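Groda Pillow Refill, Shredded Latex and Kapok, 1 kg bag

Brand: Koltier
Item: Groda refill, medium firm
Colour of inner bag: natural
Availability: in stock at our Britport warehouse

The Groda refill is a loose filling for pillows and cushions which have become flat. Many people throw away a pillow when only the inside is tired and the cover is still good. With one bag of Groda you can fill it again at home, in the evening, without a sewing machine. You need only small scissors, a needle, strong thread and a little patience.

The filling is a mix of shredded latex and kapok fibre. Latex gives the spring, so the pillow comes back to its shape after you lift your head. Kapok is very light and makes the mix softer to the hand. We tried the mix with more kapok in the beginning, but it became flat too quickly, and customers with heavy heads were not happy. The present mix has been the same for 4 years.

How much do you need?

A standard bed pillow takes one bag, if you like it medium. Side sleepers usually prefer a bit more and can order the small top-up bag of 222 g together with the big one. A sofa cushion takes less than a bed pillow of the same size, because it should be able to bend behind the back. For long bolsters please write to us with the measurements, and we will calculate it for you.

If you are not sure, begin with less. It is much easier to add filling than to take it out, and the kapok likes to fly around the room. Close the window and switch off the fan before you open the bag. I say this from my own experience.

How to fill

Open the seam on the short side of the pillow, the width of your hand. Take out the old filling and put it directly in a garbage bag. Wash the empty cover and let it dry completely, also in the corners. Fill the corners first with small handfuls, then the sides, and the middle at the end. Shake the pillow, leave it to rest for one night and feel it again in the morning before you close the seam. The stitches should be short and close together. A ladder stitch is the nicest, but a simple overhand stitch will also hold.

If your pillow has no inner bag, we recommend that you buy one. The cotton inner bag from Þorgeirsson has a zipper and is woven tightly enough for kapok. Then you can take the filling out whenever you wash the cover, and you do not need to open the seam every time.

Novelty and character pillows

We receive many questions about printed pillows, the kind that children get as a present and keep until they are grown up. Yes, Groda is suitable for them.
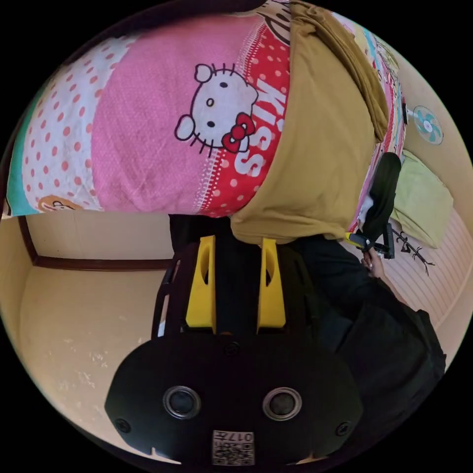
The fabric of such pillows is often stretchy, and for this reason you should fill them a little softer than a bed pillow. Too much filling pulls the print wide and puts stress on the seams. Look for the seam where the care label is sewn in, as it is often the one that was closed last in the factory and it is easier to open without damage. Use thread in the same colour as the fabric, and not as the print.

Care

Do not wash the filling. Latex takes a very long time to dry and can start to smell. Air the pillow in the shade every few weeks and shake it well. Do not leave it in direct sun or on a heater, as heat makes latex dry and crumbly. Spots on the cover can be cleaned with a damp cloth and mild soap.

Not suitable for persons with an allergy to natural latex. For these customers we have the wool filling, which is listed under the same category.

Delivery and returns

Orders which arrive before Friday noon are sent the same day. The bag is pressed for transport and looks small when you receive it. Open it and let it rise for 27 minutes or longer before you judge the quantity. Unopened bags can be returned within 7 days. Opened bags we can unfortunately not take back, for reasons of hygiene.

Questions about quantity or about a special shape of pillow can be sent by the contact form. They are answered by Selorm Boateng in our Britport shop, normally on the next working day. Please add the length and width of the pillow in centimetres, measured flat and without filling.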